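Clinics Should Publish Their Prices

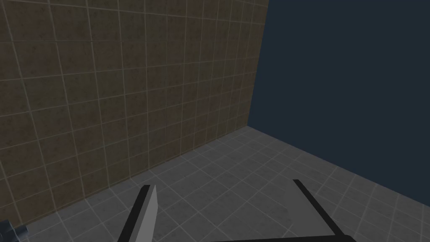 Veterinary practices have long held that fees cannot be discussed until an animal has been examined. For complex surgery, that position is fair. For vaccinations, dental cleaning and routine neutering, it is no longer acceptable. Owners in Lemstead and Fostport who telephone ahead are too often told to book a consultation first, and they arrive with no idea of the bill. 

In November, the Pirik practice group placed a list of 203 standard fees on its website. The list is updated every 4 months and states plainly which items may vary. Other clinics should follow.

Some practices fear that published fees will send clients to the cheapest provider. Our view is that most owners value continuity of care – and that a clear price helps them keep it. An owner who expects a charge can save for it. One who is surprised by it may delay the next visit, and the animal bears the consequences.

Wieser Animal Welfare Forum
1 February 2019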